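Small stuff migrating across a felt-covered table. How do you keep it sorted?

Posted by Dariusz Szulc in Home & Workroom

I have a long table in the spare room with a felt cover on it. The felt was supposed to protect the wood. What it does instead is hold on to things. Set down a tube of hand cream in August and it will be there at Thanksgiving, with company.

My trouble is mixed small items: tubes, little boxes, straps, a ball the dog has disowned, bottles at various stages of being finished. I want a working area at the front and the rest within reach but out of my way. I've tried a tray (became a second, smaller table) and a drawer organizer with 13 compartments, which I now also have to find room for. I'd rather not buy anything else. Is there a system that survives contact with a normal person?

Also, does anyone know how to get lint off felt without making it fuzzier?

Xiomara Marchetti

Skip the organizer. Thirteen compartments is twelve decisions too many.

Use the far edge as your shelf. Everything you aren't handling goes back there in one row, single file, nothing in front of anything else if you can help it. The front stays clear except for the one thing you're dealing with. I did this at the Pennington rummage sale for 3 summers and it was the only table where people could find the prices.

Some rules I've settled on:

Tall bottles go toward the ends, so you aren't reaching over them all day.
Anything with straps gets buckled or rolled first. Mine never is, and I pay for it.
Balls need something next to them. Felt slows a ball down but it has no moral authority.
Flat things, cards and booklets and so on, stay up front as a landing spot. Put the small tube or whatever on top of the card and you can slide the two along together.
Anything you drink from belongs at the far corner with its cap on. I learned this on a blue felt cover, which is now two blues.

Mine partway through, with the row along the back and a purple-label tube still to be dealt with:
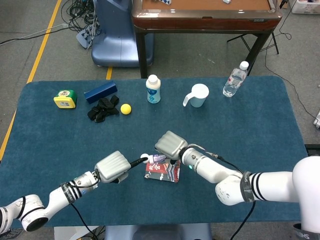
Ronaldo Yap

One row is fine until you own ten things. I had it going for 9 days and then the row grew a second row, and the second row had opinions about the first.

What worked for me was a cutoff. When the back edge is full, something has to leave the room before anything new gets set down. I lost a measuring cup this way, to the kitchen, where I'm told it had been wanted for some time.

On the lint: a damp rubber glove, dragged one direction only. Don't scrub. I scrubbed mine and it looks like a sheep lay down on it.

Paloma Ambrose

buy a smaller table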